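The Back Bedroom, Before Anything Gets Thrown Out

Gallery by Hemant Chauhan

Every house has a room where things go to think about what they've done. Ours is the back bedroom, which has a perfectly good bed in it that no guest has been able to reach since December. My sister-in-law is coming on Friday and has asked, politely, whether she will be sleeping on it or under it. So I have started clearing.

The rules came off a decluttering site and I have broken most of them. You are supposed to begin with the easy stuff. I began with the bed, on the theory that you can't sort a room if there's no flat place to sort it on. That took one evening and moved everything to the edges of the mattress, where it looked at me. 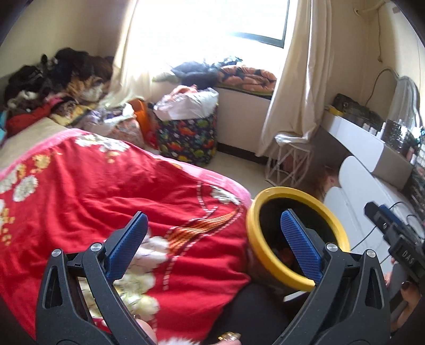 The red flowered blanket stays, before anyone writes in. It has been voted on. My mother bought it for what she still calls a scandalous 800 rupees, and every visitor under the age of 11 has wanted to take it home. It clashes with the curtains, the walls and most of my shirts, and it will outlive all of them.

Clothes are another matter. I own more black and brown winter things than a person with one body can use, and I seem to have bought them all in the same mood. Anything I haven't worn in two winters goes to the thrift store on Cocco Street. Anything with fur-like trim gets one more year, on appeal.

Small containers are my real weakness. I keep them for the day I'll need something to put something in, and then I put one odd thing in the bottom and never look again. The plan is to tip out every one of them, keep three, and stop at that. I'll report back on the three.

Spare bedding goes in the closet once the closet has been dealt with, so it may be a while. I priced a storage chest at Virberg, but the nice one was over budget and the cheap one wanted 30 screws and a second adult.

Next page: the closet. Bring a flashlight.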